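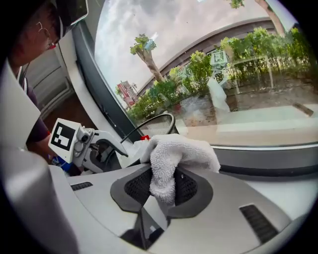

How often should the finger pads on a hand-held gripper be checked?

At the start of every session, and again whenever the material changes. Pads pick up lint and skin oil from cloth work, and grip falls off slowly enough that the person holding the tool adjusts without noticing.

Unit 5: Care of the hand-held gripper
Course notes, Mahtab Shirazi. Lab questions to Nhung Lâm.

These notes cover the Movance tools on the Cinley bench. The Khúc units have a different finger mount and get their own sheet.

Pads
Look at both pads under the bench lamp. The texture should be even from edge to edge. Terry cloth leaves short fibers in it, and they come out with a dry nylon brush — brush along the finger, toward the tip. If the pad still looks gray after brushing, wipe it with a damp lint-free cloth and leave the tool open for 20 minutes. No solvent. It softens the adhesive.

Replace pads in pairs. A new pad facing a worn one pulls cloth to one side as the fingers close. Part number is Brasitz 1192, two to a bag.

Finger travel
Open and close the tool slowly, with nothing between the fingers. They should meet along the whole pad. If only the tips touch, loosen the two screws at the base of the finger, seat it again and tighten a little at a time, going back and forth between the screws. Then try a folded towel and a single layer. A finger that holds the fold and drops the single layer is usually still out of line.

Marker block
Check that the block doesn't rock on its mount. Wipe the printed face with a dry cloth only. A scratched or lifted marker means a new print and a new calibration, so log it before the tool goes back on the shelf.

Log entries
Write down the tool number, what was replaced and who did it. Pads last up to 28 sessions on towels, fewer on denim. Last October's log has two entries with no tool number and we never did match them up.

Before the next lab: bring your own brush, and read the section on finger mounts.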